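Student Projects > Media Studies > Audience Research > Final Reports
8 min read
July — by the Camasberg group

Sub or Dub? How Viewers Talk About Two Versions of the Same Anime Series

What we set out to do

Our question was simple enough. When a series comes out in Japanese with subtitles and then again with an English dub, do people who watch the two versions talk about the same show? We picked Dremasum, a 12-episode fantasy about a bell maker's apprentice, as both versions were up on the same streaming site and the fan board for it (Dratetti) keeps separate threads for sub and dub. That separation saved us weeks.

We started out wanting to compare four series. Dropped to two, then one. Our instructor warned us in the proposal meeting and we should have listened sooner.

Background

Most of the reading we did treats sub vs. dub as an argument about quality. Which is better, which is closer to the original, who is a real fan. We found less on what viewers notice, as in which characters get talked about, which jokes get repeated, what people think the ending meant. A subtitle has to fit on the screen and be read fast. A dub line has to fit a mouth. So the scripts drift apart, and in Dremasum they drift quite a lot after episode four. The apprentice is a good deal ruder in English. The bell maker swears once in the dub and never in the sub.

Method

We collected 3,593 posts from the two Dratetti threads, all of them public. Usernames were stripped out before anyone on the team read anything. After removing one-word posts, link-only posts and long quote chains we had 628 left that said something about a character, a line or a plot point. Those got coded by hand.

Codes were: character, dialogue, voice acting, music, animation, plot theory, and other. A post could have more than one. Two of us coded each post and we talked out the disagreements on Friday afternoons, which took longer than coding did. "Other" got too big by the second week, so we split off humor as its own code and went back over everything already done.

We also ran a small screening in the Bettencourt building. 18 students, half watched episode five subbed and half dubbed, then everyone filled in a short open-ended form. Nobody was told there were two versions until after. Episode five was chosen for the dinner scene, where the two scripts are furthest apart.

What we found

Dub viewers talked more about the apprentice, sub viewers more about the bell maker. This was the clearest pattern and it held in both the board posts and the screening forms. We think it comes down to the voices. The English actor playing the apprentice gives him a lot of little noises, sighs and mutters and so on, that aren't in the subtitles or really in the Japanese track either. People quoted those noises. Spelled them out, even.

Sub viewers wrote more about the music, which we did not expect. Same score in both versions. One guess is that the dub mix sits the voices higher, so the music gets lost under them. We listened on headphones and thought we could hear it in the bell tower scene, but two people with headphones isn't a measurement.

Humor was nearly all on the dub side. The sub has jokes, but a number of them are wordplay and the subtitle writer mostly went for the plain meaning. The dub swaps in new jokes. Some posters hated this. More of them didn't mention it, and we take that to mean they didn't know.

Plot theories were about even. The one real difference is the ending. In the sub the last line is close to "I'll be late coming back." In the dub it's "Don't wait up." Sub thread mostly reads that as a promise to return. The dub thread is split, with a good sized group sure he is gone for good. That's a different ending for the sake of three words, and a second season hasn't been anounced to settle it.

The screening forms

Less useful than hoped. 35 minutes was too long a slot for a 24-minute episode plus a form, people finished early and started chatting, and some of the later answers look a lot alike. The dinner scene came up on nearly every form though. Dub group called it an argument. Sub group used softer words, "tense," "awkward," "sad."

Several people also wrote that they stopped looking at the art while reading. One person in the sub group had no memory of the burning letter in the background, and it is on screen for most of a minute.

Side note on reading and looking

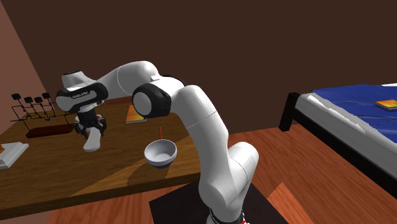 Subtitles compete with the picture, and this came up enough that we want to say more about it. The eye has to go down to the text and back up, and whatever is busy or shiny in the shot gets the time left over. It's the same with any image with one big thing in the middle: a glossy white arm with black joints leaning over a brown wooden table will take the first look, and the small bright red detail down low comes second if it comes at all. Put two lines of text over the bottom and we'd bet on it being missed completely. Dremasum hides a lot of its clues low in the shot, so sub viewers may be working with less evidence than dub viewers when they build theories. We couldn't test this. It would need eye tracking.

Problems

One board, one series. Dratetti posters are long-time fans and probably pickier than most. The sub thread had been open for months before the dub existed, so dub posters could have read it first and some clearly had. Our screening groups were friends of ours, more or less.

The humor code was added late — we re-read the early posts for it but were tired and it shows. Agreement on that code was the lowest of any.

If we did it again

Same method, two series, fewer codes. Drop the open-ended form and ask five fixed questions insted. Get both scripts typed out side by side before coding starts, since we kept stopping to check what a character had said in which version. We'd also want to talk to people who watched both versions start to finish. There were a few on the board and their posts were the best ones we read, but they fit in neither group so we left them out of the comparison.

Coding sheet and the blank screening form are in the appendix. Posts are not included.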